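Moving into the Grosen flat

The lease started at noon and Essam had the van until 8, so we did it in 2 trips. The rent is $235 less than Braltbridge. It's farther from work – I can live with that.

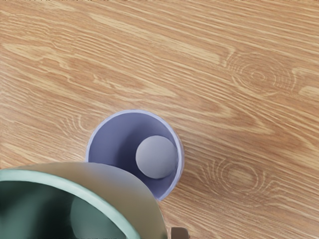 What I kept

Books, the good pans, and my desk chair. Adel took the couch.

I gave up most of the kitchen stuff. One cupboard doesn't hold much.

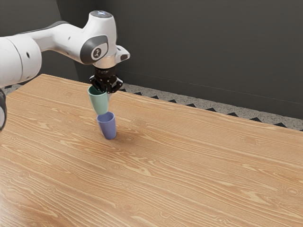

Green cup and purple cup.

The bus is every half hour in September, and the stop is outside the bakery. I still need curtains and a lamp for the hall. 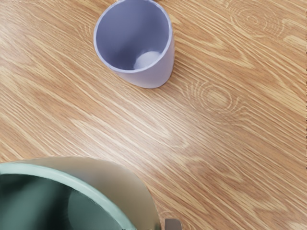

Next month

Paint the bedroom. Get the $500 deposit back from the old place.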